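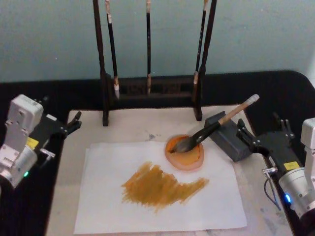 What is Stilliden testing?
Two grippers, the Notard and the Irnico, fitted in turn to the same pair of arms and given the same brush painting task.

Stilliden, Sat 17 September. Stilliden has opened a comparison of the two grippers under a single Chatzigeorgiou controller. Each will make 704 attempts at loading a large brush with paint and putting strokes on paper. Arm speed is the same for both, and the fingers are checked for wear after every 49 attempts. 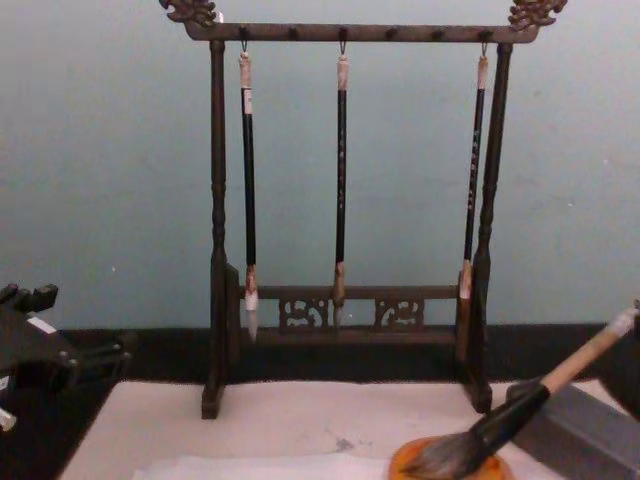

The large brush at the paint dish, with the brush rack behind.

The brush was chosen for its round handle, which can turn in the fingers when the head is pressed down. Slips, dropped brushes and stops by the controller are logged separately. An attempt is stopped if it has not finished within 5 minutes.

Results will be published in March, with the settings used for each gripper. Printed copies will be limited to 1000 and can be requested from the Stilliden press office.

Ends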